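January 2023, kitchen bench notes (dish loading, drying rack vs. washer)

Picking this up again after the holidays, so apologies to Prasert if half of it repeats what we scribbled in October. I still think the sink end of the kitchen is laid out pretty well, and I still think the drying rack is in the wrong basin! More on that in a minute.

First the plates. We have 9 of the Wambridge ones now and they've all been through 18 cycles. The matte finish is holding up better than I expected (I was sure it would go shiny in patches around the rim, and I can't find a single patch). What they do pick up is gray marks from cutlery, mostly knife tips, and those don't come off in the wash. Baking soda paste and a soft cloth got two of them clean, but it took ages and my thumb hurt afterward. Jaruwan says she uses the same paste on her stove at home and leaves it on overnight. Might try that on the worst one.

Loading order is the thing I wanted to get straight today. I've been going back and forth on cups first or plates first, and I'm coming down on cups first. If the plates go in early you end up reaching over them with a cup in your hand, and the tines are right there waiting to chip something. Cup in, then plate, tilted a bit on the way down so the rim finds the slot. Much calmer. I'd like to write it up on the card by the sink once Prasert has argued with me about it. 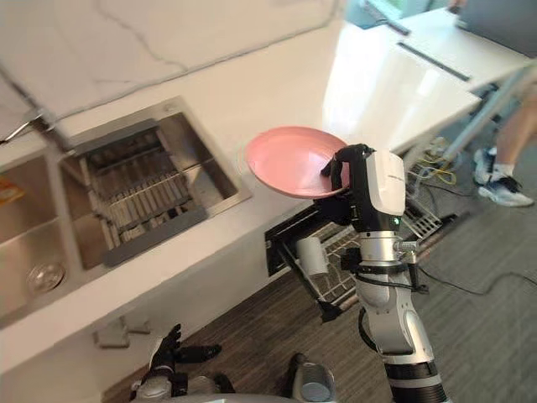 Pink plate over the counter edge, washer drawer open, white cup already on the rack.

Back to the drying rack. It fits the right basin so neatly that everyone assumes it should live there, and then there's one basin left for actual washing up. Fine on a normal day. On a day when somebody has made curry, it's a nuisance, and the big Bunnag pan ends up parked on the counter dripping toward the wall. I moved the rack out onto a towel for 6 days before the break and liked having the space, but the towel got musty and Jaruwan (fairly) complained about the smell. So it went back. I've asked for a drip tray, a plain one, nothing fancy.

Also, the drain strainer in the deep basin. Please, please empty it before you load anything! Rice gets in there, swells up, and then the whole basin drains at a crawl. Took me a good while to clear it last time, with a chopstick.

Detergent: still on the Zirnimby tablets. Half a tablet leaves a film on the cups, a whole one doesn't, and I've given up trying to be thrifty about it. The Brullard powder is under the counter if anyone wants to finish it off, but it's gone lumpy.

To do:
- paste overnight on the plate with the long scratch
- ask Prasert about cups first
- chase the drip tray
- wipe the drawer seal, it's getting grubby along the bottom
- find out who has the other dish brush

Jaruwan is bringing in 2 deeper bowls from home next time, and I want to see if they'll stand up between the tines or just flop over.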